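About Us

September, by the Gashi workshop team

Gashi is a small repair and sorting workshop for plastic household things and toys. We are based in Clindbridge, in 2 rooms behind the old post office in Fastthorpe Road, and we have been here for 11 years. We began with one table and a box of broken toys which the playgroup in Liltcombe wanted to throw away.

Today people bring us all kinds of small items: clips, toy parts, lids, handles, covers for things they cannot name any more. We clean them, we look at each one from all sides, and we decide if it can be repaired, used for parts or only recycled. In a good year more than 1000 pieces go back to their owners.

Many of the pieces have more than one material or colour. With a pink and gray piece, for example, we look first at the place where the two parts meet. A small slot there can show something of the inside, and it is better to know this before anybody takes a screwdriver. We work on white tables – small dark crumbs and dust are easy to see on them, and we wipe them at the end of the day.
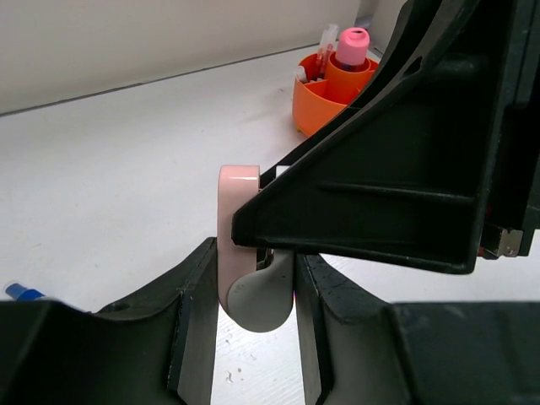

How we work

Every item gets a paper number and a place on the shelf. We do not ask money for looking. If a repair is possible, we tell you the price before we start, and you can say no. Shelf space is for 100 items, so please collect yours when we write to you.

Visit us

The door is open on Saturday morning. Please bring small things in a bag or a box, with all loose parts together – also the parts you think are not important.

Comments

Liltcombe mum: You repaired the lid of our toy kettle and it closes well again. Thank you very much.

oldtoys: Do you take also metal things?

Gashi workshop: Only if the metal is a small part of a plastic item. Sorry!

bridge_reader: Is there parking near the door?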